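Emero Workbench Simulator: Set-Up Guide
Section 7. When the arm or the objects do not load
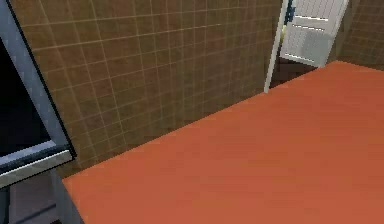 We wrote this section after a good many users wrote in with the same trouble, and we would like to spare you the long afternoon that some of them had. You start a session, the room comes up nicely, the wall tiles and the tabletop are all there, and yet the task will not run. The arm is missing, or the parts you placed are missing, or both. Sometimes the status line still says READY, which makes the whole business more confusing than it ought to be.

Please read the section through once before you change anything. Most cases are cleared up in the first set of steps, and you may never need the rest.

CAUTION: If your Emero station is linked to a real Eltex arm, put the link switch in the OFF position and press the emergency stop before you go any further. An arm that does not show on the screen may still be powered and may still accept commands. Do not reach into the work cell until the drive lamp on the controller has gone out.

7.1 What usually causes the fault

Emero loads a session in two passes. The first pass brings in the room, with its walls, door and furniture. The second pass brings in everything that can move, meaning the arm, its gripper and any loose parts. If the second pass stops early, you are left with a room that looks perfectly healthy and has nothing to work with.

In version 6 and earlier, the status line checked the first pass only. We have corrected this in the update of July 18, 2021, and we do recommend that you install it -- but the update only reports the fault more truthfully. It will not repair a session file that is already damaged.

The second pass can stop early for any of these reasons:

The arm file was moved or renamed after the session was saved.
The parts folder sits on a network drive that was slow to answer.
The table height in the session does not match the height stored with the arm, so the arm is placed below the tabletop and then dropped by the collision check.
The session was saved while the arm was in a fault state.

7.2 First steps

1. Press Pause. Leave the session window open for now, as closing it clears the load report.

2. Open View, then Load Report. Scroll down to the line marked SECOND PASS. If it reads COMPLETE, go to 7.4. If it reads STOPPED, carry on with step 3.

3. Write down the name of the last item listed. The item that comes after it in your session list is nearly always the one that failed.

4. Open Session, then Check Files. Any file that Emero cannot find is shown with a question mark. Click the question mark and point to the right folder.

5. Choose Reload Moving Items. Please do not choose Reload All at this stage, or the report you have just been reading will be written over.

6. Wait for the progress bar to finish. On most computers this takes some 20 seconds, and a big parts folder can take a good deal longer, so do be patient with it.

7. If the arm appears, save the session under a new name and keep the old one until you have run the task from start to finish.

Note: Switching the camera view will not bring back an item that failed to load. It is still worth choosing View, then Show Everything, in case the arm is simply standing outside the part of the room you are looking at.

7.3 Checking the table height

If the report mentions COLLISION DROP, the height is the thing to look at.

1. Open Room, then Furniture, and select the main table.

2. Compare the figure in the Height box with the figure under Arm, then Mounting. The two must be the same.

3. If they differ, change the mounting figure to match the table. We ask you to do it in this direction, as changing the table will shift every part that was placed on it.

4. Check that the base angle is either 0 or 90 degrees. Angles in between are allowed, but the Arain gripper add-on does not read them properly, and that fault can look very much like this one.

5. Choose Reload Moving Items again.

7.4 The report says COMPLETE but the arm is still missing

This is less common and rather more stubborn. Open the Items list and look for the arm by name. If it is listed with a gray mark beside it, it has been hidden, and a click on the mark will bring it back. If it is listed with a red mark, it loaded in a fault state. Choose Clear Fault, then Home, and watch the joint readings as they settle.

WARNING: Never choose Home with the link switch ON while the arm is missing from the view. The real arm will make the full move back to its home position, and you will have no picture on the screen to tell you which way it is going to swing. Two of our early users had a bent gripper finger this way -- happily nothing worse.

7.5 Before you turn the link back on

Run the task once with the link OFF and watch it all the way through. Look to see that the arm and every part in the Items list also show up in the room. Walk over to the real cell and compare the arm's position with the one on the screen. When the two agree, release the emergency stop, set the speed to the lowest mark, and turn the link switch to ON.

If the fault comes back after a restart, send us the load report and the session file through Help, then Contact Eron Support. Please send the file just as it is, without saving it again first.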